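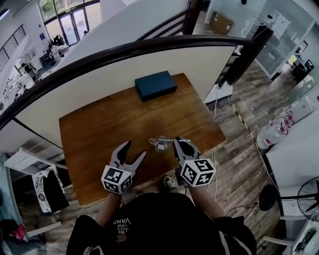
Photo: Nanami Ikeda

The Ratonero kit is a pair of hand-held grippers and a subscription. You hold one in each hand, do an ordinary job at a table, and the recordings go off to be turned into training material for a robot arm. Nostier, which sells it, charges by the month and asks for 24 months up front. I think the grippers are worth having and the contract is not.

The hardware is simple. Two curved fingers, a handle, a marker cube at the base of each one so the software can work out where your hands are. Kartini Jugah had never held a pair before and was working with a glass cup and a thin rod after 33 minutes of setup, most of it spent on accounts and passwords. I have used kits from bigger firms that took a day.

My trouble is with what you pay for after that. The basic plan keeps 69 hours of recordings. Go over and you move up a tier, and you can't move back down until the term ends. Exporting your own files costs extra. A small shop that wants to teach an arm a few jobs will fill its plan by February and then be stuck.

Nostier says the storage is expensive - fine, then let people store it themselves. Sell the grippers outright, with the software, and charge for help when someone asks for it. I would buy 2 pairs tomorrow.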